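Clothes swap at Penville: please fold before you bring

The next swap is in January, in the hall on Lotier Street, and the doors open at 11. Last time we received so many bags that the first hour went away only for sorting. This time we ask a small thing from everybody: please fold your T-shirts at home, all in the same way, so that they can stand in the boxes with the color visible.

The way we use is simple. Put the shirt flat on a table, front side down, and smooth it with the palm. Fold one side toward the middle, with the sleeve, until you have a straight line from shoulder to hem. Do the same with the other side. Then bring the hem up, once or twice, depending on how long the shirt is. A table is better than a bed, where the fabric moves under your hands. A tablecloth can stay on.

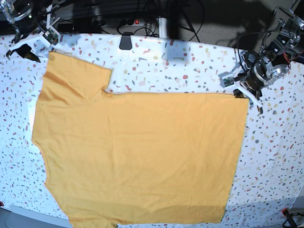
One reader from Ondrejka wrote to us that she disagrees about the sleeves. In her opinion a sleeve should be turned back on itself before the second side comes over, otherwise it makes a thick place in the middle and the shirt doesn't want to stand. She is right for heavy cotton, and we have changed our own habit after trying it. For thin shirts you can leave this step out.

Small wrinkles are no problem and you don't need to iron. What we can't take are shirts with holes, or with stains which didn't come out in the wash. Children's sizes go in the low boxes beside the entrance, adult sizes on the long tables. Please write the size on a piece of paper tape if the label is missing.

You may bring up to 21 pieces per family. Bags can also be left at the Murnon bakery the evening before, until 7. Sweaters and trousers are welcome too, folded how you like. Hangers we have enough, thank you.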